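Postau opens breakfast table corner for new tenants

Arkach, the housing service in Postau, will open a small breakfast corner in its welcome room this June. New tenants can come in the morning, make toast and learn how the shared kitchens of the house are used.

The corner was prepared by Silvia Dvořáček and Uyên Đinh. It has one wooden table, 2 power points on the wall and a shelf for cups. Last year Arkach received 1,512 questions from tenants, and many of them were about simple kitchen matters — where the bread is kept, who wipes the table, which towel is for dishes.

"When I moved here, I was too shy to use the toaster in front of other people," said Ms Đinh. "I ate cold bread for a month. I would like that the new neighbours have an easier start."

Each morning visit takes 48 minutes and is for a group of four people. Everybody makes their own toast, then washes up and puts the dishes back. Tea and jam are free of charge.

On the table are a cream-white SUPOR toaster with two slices of bread, a folded blue towel, a clear cup, and a white saucer. 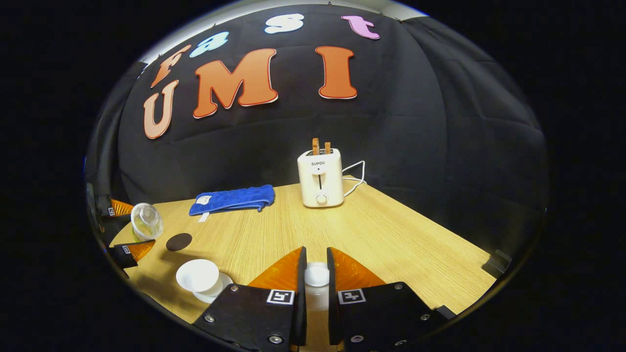 How to book

Tenants can write their name on the list at the Arkach front desk, or ask Hậu Lý, who is there from 9 am. Children are welcome with a parent.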